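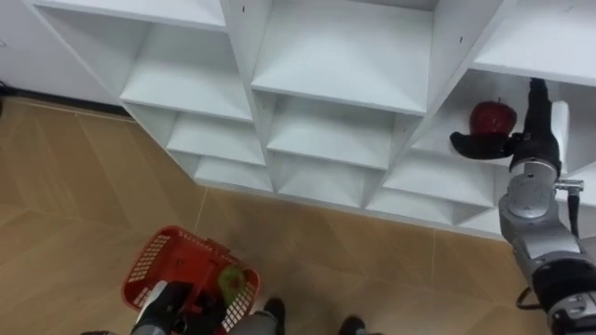
Popular Fiction 401
Handout 7: Pacing in the long-running fantasy series

Set reading: Marichka Yurchenko, The Salt Door (book one of the Skallmont series) and The Ferry at Muvov (book four). Page numbers in the seminar refer to the Turkura paperback.

1. Terms

Series: a set of novels sharing a world and at least one main character, where each book closes its own plot.
Serial: one plot divided over several volumes. No single volume closes it.
Mixed form: each book closes one plot and leaves a second open. Skallmont is of this kind.

The closed plot is called the book plot. The open one is called the arc.

2. Recap

A recap is any passage that repeats events from an earlier volume. Three methods are common.

Block recap. A page or more, usually in chapter one. Easy to skip, slow to read.
Spread recap. Single sentences placed where the fact is needed.
Spoken recap. One character tells another. It works only if the listener could plausibly not know.

The Salt Door has no recap, being the first book. The Ferry at Muvov uses spread recap up to chapter 19, then a block recap before the trial. Martinelli treats this as a fault. Compare the trial chapter with and without the block before deciding.

3. Placing the arc

Amedeo Martinelli (course reader, section 7) measures how far into a book the arc first appears. In The Salt Door it is page 100, when Ginting reads the second letter. In book four it is the opening line. Early placing rewards the returning reader and costs the new one.

Note that first mention and first effect are different. A name may be dropped in chapter two and change nothing until the end. Record both.

4. For the seminar

Read chapters 1 to 7 of The Ferry at Muvov. Mark every sentence of recap and label its method. Bring the marked copy.

Essay titles for this block are released in September. Work on film or television versions is not accepted for this unit.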